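Cloth handling: October collection notes

Work on the Trilletti folding set continues at the Ostambridge bench. The target is 4000 accepted episodes, each covering one garment from first approach to release. The operator steers both arms, and the joint positions are logged alongside the views from the table and the wrists. Pale cloth on a white surface is the present priority, as the first model trained on the set lost the hem most often there. 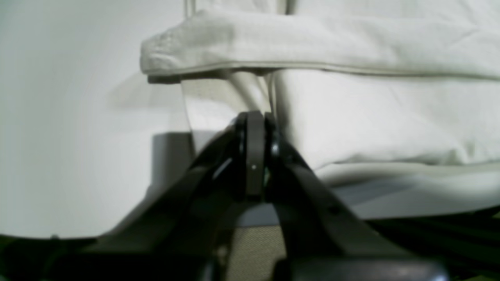
## Start positions

Garments are no longer laid out by hand in a fixed pose. The old method gave a model that coped well with neat cloth and stalled on anything bunched. Operators now drop the item, leave it as it falls and begin recording. Darker and tan items are mixed in at intervals so that the set does not lean on one colour.

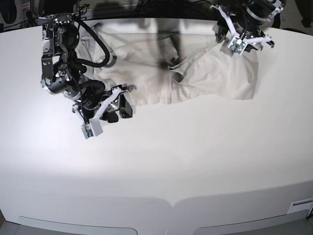
*Both arms at the table with a crumpled beige cloth.*

Episodes longer than 155 seconds are cut at review. Failed grasps are kept if the operator recovers within the same episode, and are tagged as such. Ignacio, our labelling tool, now accepts a separate mark for the moment the pads close, which was previously guessed from motor current. 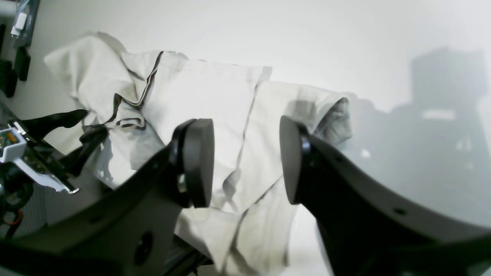

Rukhsana Butt asked whether recovered grasps should count in full towards the total, given that the first half of each is a poor example to copy. For the present they count, but the part before the tag carries a lower weight in training. The weight will be looked at again once 300 of them are in.

Open-gripper approaches are also being stored as short clips of their own. They train the part of the model that picks a grasp point, and need no finished fold.
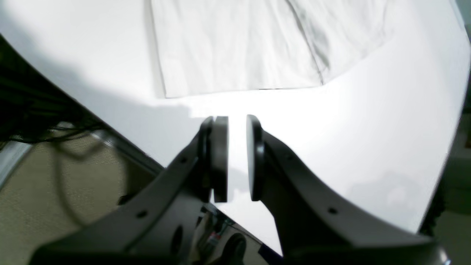 ## Access

The next batch goes to the Wunis store on Wednesday. Anyone with read access can pull it from there; a sample of 30 episodes will be placed in the shared folder for checking labels. Please report wrong tags by episode number.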